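Skenbridge evening talk, 12th January
Old shop scales and how to love them

Slide 1. Hello, thanks for coming out! Pass the small brass scale round while I talk — it's tougher than it looks, just mind the pans.

Slide 2. How I started. Bought a Bednárik counter scale at a house clearance, brought it home on the bus, spent the whole ride with it on my knees. Wonderful thing! It still balances, and I use it for flour.

Slide 3. How a beam scale works. Do the ruler and pencil demo. Two coins on one side, one on the other, slide the pencil until it sits level. Ask someone at the front to try. Wait for the "ooh".

Slide 4. Weights. Show the 500 gram one and let people guess before I turn it over. Most guess far too high. Mention the little plug of lead underneath, which was drilled out or topped up when the weight was checked.

Slide 5. Cleaning. Warm water, soft brush, dry it at once. Please, please don't polish the weights! You rub metal away, and then your half kilo is a fib.

Slide 6. Bigger scales. Shops weighed by the scoop, big works needed something larger.

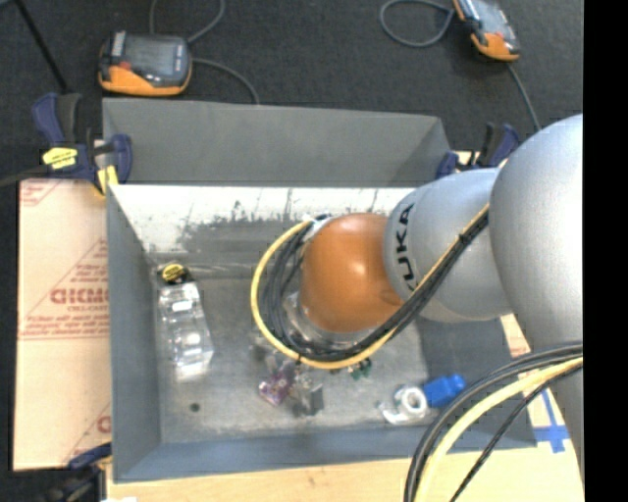
KUKA arm over a grey metal bin.

Slide 7. Where to look. The Listex catalogue has 2,000 entries, my favourites are on page 50. Stulla still makes replacement pans in 4 sizes.

Questions, then tea. Get the brass scale back!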